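Print
E-mail

The man who doesn't believe in the four-day week

Harsh Agarwal has been asked to speak at three conferences on the four-day week, and he suspects the organizers hadn't read anything he'd written. "They saw that I study working hours and assumed I was a fan," he says. "I'm not against it. I just want to see the homework."

We meet on a Wednesday, the day most of the short-week companies seem to have settled on for their staff meetings. He orders tea, lets it go cold and starts in on the survey I have brought with me before I can ask a question.

The survey comes from Movutel, a scheduling firm that sells software to offices making the switch. It says that people at client companies are happier and get just as much done in 32 hours as they did in 40. I had thought it was fairly convincing. Agarwal turns straight to the back page.

"Who filled it in?" he asks. "People who still work there. If the new hours drove you out, you're gone, and no one sent you a form. Then look at who decides whether the work got done. It's the same people. Ask me on a Thursday afternoon, with three days off ahead of me, whether I've been productive. What do you think I'm going to say?"

I put it to him that happier staff might be reason enough. He gives me that one, up to a point. He spent 18 months following the payroll and sick leave records at Woltby, a mail-order company that dropped Fridays for everyone in its head office. Sick days fell in the first few months. By the end they were back where they had started.

"The first few months of anything are good," he says. "Paint the walls and people cheer up. I would have liked it to last, and I told them so. They put the early numbers on their website and left the later ones off."

He is harder on what he calls the squeeze. At Woltby, the lunch hour went first, then the chat by the coffee machine, then the training afternoons. The warehouse was never included in the plan at all. Its workers kept their five days and took the calls that came in on Fridays when the office was dark.

"So you've got a four-day week for the people who wrote the press release," he says. "I asked a packer what she thought of it. She said, 'Thought of what?'"

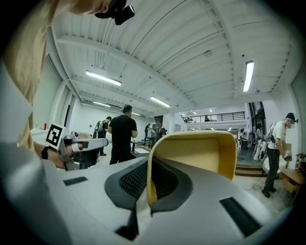 Supporters would say that one badly run plan proves very little, and I say so. There are companies that shut the whole place down for the extra day, warehouse and all. Agarwal nods at this and names one himself, Okance, which makes office chairs and closed its shop floor along with everything else. He thinks it did the job fairly. He also thinks it could afford to.

"Orders were down that year. They had people standing around. Cutting a day when you're short of work is an old idea, it used to be called short time, and workers hated it because they lost the pay. Okance kept the pay the same, and good for them. But let's see what happens when orders pick up."

Has he asked them? He has, and they told him to come back in January. He doesn't sound hopeful.

What would change his mind? He has plainly had this question before. He wants a trial of at least 2 years, with the hours chosen by someone who has nothing to sell, and he wants the people who quit to be tracked down and interviewed. He would also like somebody to write down how much work goes home in bags and on phones. In a small diary study he ran with 20 office staff, all on a four-day week, most of them opened their e-mail on the free day before ten in the morning.

"They didn't count it as work," he says. "One man told me he was just clearing the decks. For three hours!"

I am not sure 20 diaries settle much either, and I tell him that a person selling software might take them apart the same way he took apart the survey. He laughs for the first time. "They should. Vashisht already has." That is the consulting group that runs many of the trials, and its reply to his paper was nearly as long as the paper. He has read it twice and agrees with some of it, mainly the part about his sample being too small and too keen to please him.

His own week runs to five days, sometimes six. He tried four once, during a stretch when his daughter was small, and he remembers it fondly, though he says he has no records from that time and wouldn't trust them if he did.

Print
E-mail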